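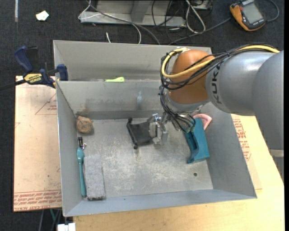

How long does an open metal bin stay good when hard and heavy things are put into it every day?

The metal itself stays good for years, but the surface becomes ugly in the first months, and you should decide before buying if this matters to you.

I write this review because before I bought the Vurier double bin I searched for opinions and found only the text of the seller, copied on many pages. I have used it since March of last year in our sorting room in Sornis, where mixed objects come in and must be taken out one at a time, looked at and put in their right place. Now I think I know it well enough to say something useful.

What it is

The Vurier is a large open bin of grey metal with two sections, one behind the other, and a wall between them. There is no lid and you cannot order one. The walls of each section are sloping, so the opening is wider than the floor. Each section is 1,000 mm wide at the top and 700 mm from front to back. I measured it with my own tape, as the paper that came with it gave only the outside size, and in inches.

I paid 580 euros at Plerard, with delivery to the door. To the door means to the door of the building. They left it on the pavement and two of us had to carry it inside, which was not pleasant, as the edges are not comfortable to hold. Wear gloves. If you live upstairs, ask for a price with carrying before you order.

We have ours standing on work surfaces, over a carpeted floor, and I recommend this height. On the ground you must bend very low to reach the bottom, and after one hour your back will inform you about it. Check first that whatever you put it on is strong and level.

The sloping walls

This is the best thing in the design. In our old box, which was from Zariņš and had straight walls, small things always went to the corners and stood there against the side, and it was difficult to get the fingers behind them. With the slope, most things slide back to the middle, and there is space for the hand to come in from the side. It works well with thick objects and objects that have some weight. With thin flat ones it works less well, they like to lie down against the slope and remain there.

The slope also takes some volume away. If you compare only litres, the Zariņš is cheaper for what it holds. But I never fill a bin to the top, because then I can't see what is under, so for me the lost volume has no meaning.

The two sections

I was not sure about this when I ordered. Now I would not go back to one big space. We use the front section for what we are working on and the back one for what waits. The dividing wall is low enough that a bright thing lying behind it can show above the edge, as the lime-green one does, and this is practical when you want to know quickly if something is still there. Dark things you must lean over to find.

The disadvantage is reaching. The panel at the rear is tall, so you can't come from that side, and everything from the back section must be lifted over the front one. A short person will need a step. My colleague uses one and has put a piece of tape on the floor to mark where it stands best.

The surface

Here I must be a little severe. The floor of the bin is covered with pale scratches and whitish worn patches. The worst places are the centre and the lower right part, and the inner back wall has dark smudges. The smudges I can partly remove with a damp cloth and ordinary soap. The scratches are there for ever.

Does it matter? For the use, not at all. The floor is still flat, and I can put my palm on it and move it over the scratches without feeling anything sharp. But we work with dark objects and with pale ones, and a pale object on a pale worn patch is harder to notice than it was on the clean grey. A black object you see immediately.

There is also a brownish stain, like rust, near the lower left corner, just over the place of the rock. I noticed it last winter. It has not become bigger that I can tell, but I look at it each time I clean. For this price I would have liked no stain. I wrote to the seller and received a polite answer that said marks of use are not part of the guarantee. I don't agree that this is a mark of use, but I did not continue the discussion.

The hole

Close to the lower right corner the floor has a small round hole. The paper doesn't mention it. It has never disturbed us with big things, but don't keep loose screws or beads in this bin, you will lose some of them and you will not hear it happen on a carpet. I think a small plug should be in the package.

Noise

Metal is loud. When you drop something heavy into the Vurier, people in the next room know it. We tried a rubber mat on the floor of the bin for two weeks. It was quieter, but things did not slide any more and the mat moved under them, so we took it out again. Our solution is to put things down and not drop them. New people need some days to learn this.

Cleaning

Easy. With the wide opening you can reach every corner with a brush. I do the dust with the brush first, then the cloth, then I dry it well, especially near the stain. One section takes me ten minutes.

Would I buy it again

I would, but not at the full price. Plerard also sells a bigger model for 1,775 euros, and I can't see what in it could be worth three times more. If you keep soft or light things, choose a plastic one and save your money. If you have hard, irregular objects of different sizes and you need to take them out by one, the Vurier is right, and the slope of the walls is worth something every day.

Good: shape of the walls, two sections, strong, simple to clean.
Less good: surface scratches easily, stain near the corner, noise, edges uncomfortable for carrying, poor information in the package.

I give it four from five.

Kuo-hua Chuang
Wed 29 April

Shares: 37
3 comments

metalmarten
Thank you for measuring the opening! The shop page only gives outside dimensions and I had nearly given up. Did you find the top edge sharp in daily use, or only when carrying?

Kuo-hua Chuang
Only when carrying. In daily use my arms touch the edge often and I have had no scratch from it. The problem is the weight pressing on your fingers.

dorrie_k
We have the single version at work and ours got the same whitish patches, mostly in the middle. I tried a metal polish on one and it just made a shiny spot with a dull ring round it, so I'd leave them alone. No rust so far but our room is very dry.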